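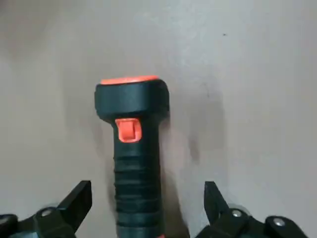

Home | Guidance | Robot cells | Training | Downloads | Contact

Good practice for grasping hand-held items with a two-finger gripper

Reading time: 6 minutes

This guidance applies to all staff who set up, run or supervise pick tasks on the bench robots at the Clarwood and Kultville sites. It covers small, rigid, hand-held items such as torches, screwdrivers, markers and spray bottles. It does not cover glass, food, blades or anything heavier than the limit marked on the gripper. Separate rules apply to those items and may be obtained from the site office.

The steps should be followed in the order given. Where a local risk assessment is stricter than this page, the local assessment takes priority.

1. Before the arm is powered

Check that the bench surface is clean and plain. Loose labels, tape ends and swarf must be cleared, as the wrist camera may report them as objects. Small marks that cannot be removed should be entered in the bench log so that the next operator does not spend time on them.

Inspect both fingers. The tips should be free of chips and should close evenly along their inner faces. Check every visible screw on the finger assemblies by hand with the correct driver. A screw that turns must be reported before the shift continues – it must not simply be tightened and forgotten.

Confirm that the emergency stop is within reach of the place where the operator will stand, and test it. The result is written on the cell card.

2. Placing the item

Items are placed singly. A torch is placed with its handle towards the gripper and its head pointing away, so that the fingers meet the narrower part. The same rule holds for any item with a wide end and a narrow end.

Turn the torch so that the switch faces the wrist camera. The switch then lies clear of the fingertips, which close from the two sides, and its colour gives the operator a simple check on which way round the item is. On a black torch with an orange slide switch this can be seen at a glance. On an all-black torch, a strip of coloured tape may be added beside the switch, never over it.

Torches should be switched off. Where batteries are fitted, this must be noted on the item sheet. Damaged or leaking batteries are to be removed from the area at once and handled under the site waste procedure.

3. Approach

Open the gripper fully before the arm descends. The approach speed for a first attempt with any new item is the lowest setting available. It may be raised once five clean grasps in a row have been recorded.

Stop the arm short of the item and look at the wrist camera view. The operator should be able to answer yes to each of the following:

- The handle lies in the gap between the fingers, with clear space on both sides.
- Both fingertips are visible.
- The fingers will close on the handle and will not touch the head or the switch.
- The operator can tell the item from its shadow.

The last point deserves care. Under side lighting a dark item throws a soft grey shadow to one side, and a poorly adjusted detector may draw its outline around the item and the shadow together. The grasp point then moves away from the true centre of the handle, and one finger will arrive before the other. If this is suspected, adjust the lamp or add a second one on the opposite side. Do not correct the fault by typing an offset into the program, because the offset will be wrong as soon as the item is moved.

Some blur on the item is acceptable at close range if the edges of the handle can still be made out. If the fingertips themselves are blurred, clean the camera cover and check its mounting.

4. Closing and lifting

Close at low force. Ribbed rubber grips hold well and seldom need more than the first force step. Smooth plastic may need the second. Operators may raise the force by one step at a time, up to a maximum of step 6. Beyond this the approval of the cell supervisor is required in writing.

Lift the item by 11 mm and pause. Watch for turning. A torch is often heavier at one end, and it will tip if it is held too far from its balance point. If it tips, lower it, open the fingers, withdraw and choose a point nearer the heavy end, keeping clear of the switch.

Hands must stay outside the marked zone from the moment the arm begins to descend until it has returned to its rest position. This includes occasions when an item has been dropped or has rolled. Stop the arm first, then reach in.

5. Recording

Each attempt is recorded, whether it succeeds or fails. The entry should give the item number, the force step, the approach speed and one line of plain description. "Failed" is not sufficient. "Left finger touched first, handle pushed sideways" is.

Records from the two sites are kept together under the Vorkine project. A review of 158 entries in November found that the lighting had been left blank more often than any other field. Operators are asked to complete it even when nothing has been changed since the previous run.

6. When to stop and ask

Work should be halted and the supervisor informed if:

- the same item fails three times in succession;
- a finger touches the bench;
- the camera view freezes or lags behind the arm;
- any part of the item is cracked, bent or marked by the grip.

Gripper spares are supplied by Benítez and are held in the locked cabinet at each site. Fingers are replaced as a pair. After replacement the gripper must be zeroed and the checks in section 1 repeated in full before the cell is returned to use.

Related guidance

Lighting a robot bench
Care and cleaning of wrist cameras
Completing the cell card
Marking out a hands-clear zone
Handling items with batteries
Induction checklist for new operators, Kultville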